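Celtar is looking for two part-time proofreaders for its seed catalog – 191 pages, due at the printer in February.
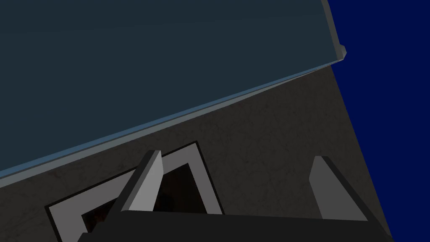
**Catalog Department, Gisteser office**

You will check plant names, prices and order codes against our list of 429 varieties. Work from home is fine.

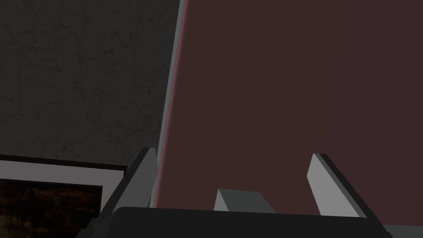
**Do I need gardening experience?**
Careful reading matters more, and we supply a style guide.

Pay is $2,000 for the whole job, paid on completion. 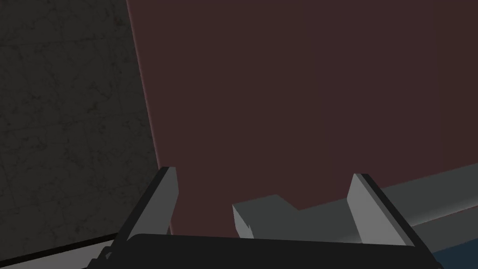 Send a resume and a short cover letter to the Gisteser office by 5/12/21.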